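Uma tarde no dia aberto da Unier

Sexta-feira, 17 de julho de 2020

Fui ontem ao dia aberto da Unier e ainda estou com a cabeça a mil! Já andava a tentar há meses (em março não consegui lugar) e desta vez inscrevi-me no minuto em que abriram as vagas. Éramos cinco no grupo da tarde e quem nos recebeu foi o Arash Jalali, que fala de robótica doméstica com uma paciência de santo.

Eu ia à espera de braços enormes e luzes a piscar. Afinal, a parte de que mais gostei foi a das garras de mão — uma em cada mão, com cubos brancos cheios de padrões a preto e branco no topo. A pessoa faz as tarefas de casa com elas e os movimentos ficam gravados, para depois ensinar um robô. O Arash contou que cada tarefa se repete 200 vezes, em sessões de 60 minutos. Duzentas vezes a mexer no caixote do lixo, imaginem!
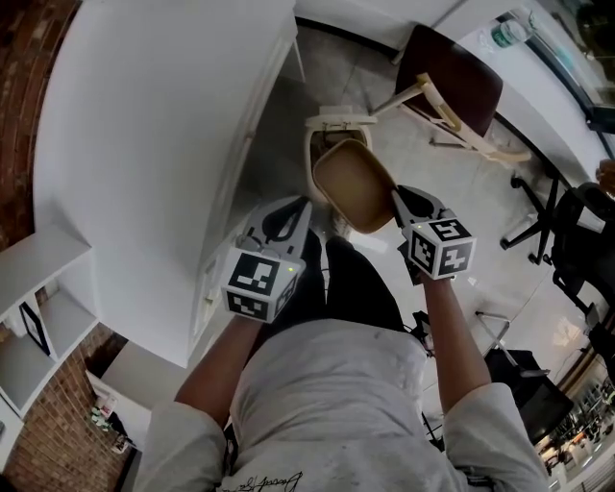
A tampa do caixote, presa na garra direita.

Também pude experimentar e fui um desastre. Pegar numa coisa fina pela borda parece fácil até termos dois dedos curvos em vez de cinco, e o pulso cansa-se depressa. Ao fim de quase 5 minutos lá comecei a apanhar o jeito, e já não queria largar aquilo (desculpem, colegas de grupo).

Perguntei pelo Priver, o projeto de que tanto se fala no fórum, mas ainda está fechado a visitas. Fica para a próxima. Quem quiser ir, as inscrições fazem-se por email e a entrada é pela porta lateral — eu dei a volta ao edifício inteiro antes de a encontrar.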